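Let the Young Riders Sleep
Opinion, by Emrys Bellis

The Waltatska Open has grown from a parking-lot contest into the largest skateboarding and BMX event in the region. This April it drew 97 riders over 2 days, and the organizers at Jidance deserve credit for the course, the judging and the medical cover. The schedule is another matter. Under-16 qualifying began at seven on Thursday morning, and many of those riders had reached their beds after midnight.
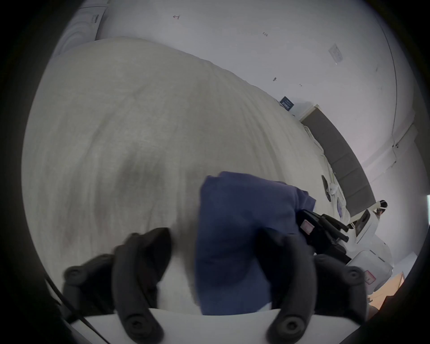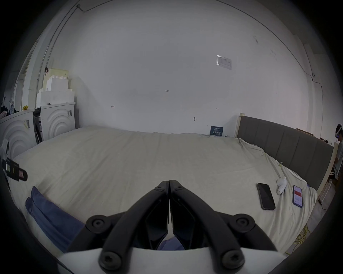
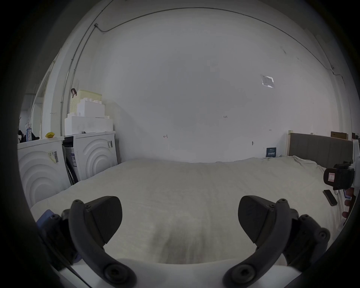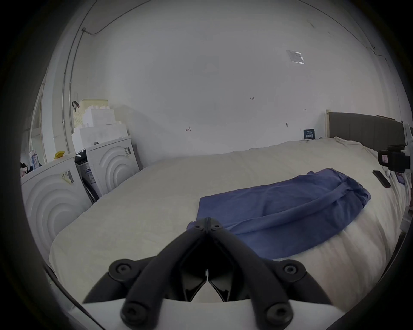
The early start is defended on practical grounds. The broadcast window belongs to the senior finals, the bowl has to be resurfaced at midday, and the juniors must be placed somewhere. Each of these points is reasonable when taken alone. Together they mean that the least experienced athletes on the program ride first, in low light, on a course they have seen only during one crowded practice session.

That practice session is the root of the problem. It was held on the evening before qualifying and ran well past its advertised finish, as heats were called late and the BMX group was still on the ramps when the skateboarders were due to start. Parents who had driven in from Ullau, many of them after a full day of work, were told to wait. Some riders took their last run at a quarter to eleven. The check-in desk opened again at six.

Organizers will answer that action sports have never kept office hours, and that riders of this age stay up late in any case. A contest with ranking points, entry fees and a paid crowd of 1,000 has accepted obligations that an evening at the local park does not carry. Swimming and gymnastics meets for children of the same age set minimum rest periods as a matter of course. Skateboarding asks its young competitors to drop into a deep bowl and should hold itself to a standard at least as high.

The smaller event at Rees offers a useful comparison. With 39 entrants it is a much simpler contest to run, and its methods cannot be copied in full. Its rule on rest, however, would work anywhere: no junior rider is called before ten in the morning, and no practice for juniors continues after eight at night. When a session overruns, the remaining riders are given their time the next day, and the opening heats move back to allow for it. The finals there have sometimes finished late. The results have stood, and the families return.

Jidance could adopt the same rule without giving up its broadcast window. The course could be opened to juniors in the afternoon, ahead of the seniors, who are better able to manage a late night. Qualifying could be trimmed from three runs to two – a change many coaches have requested for other reasons – and the time saved would cover most of the delay.

The entry form for next season has not yet been published. A rest rule should be printed on it, with the hours stated plainly, before any family is asked to pay.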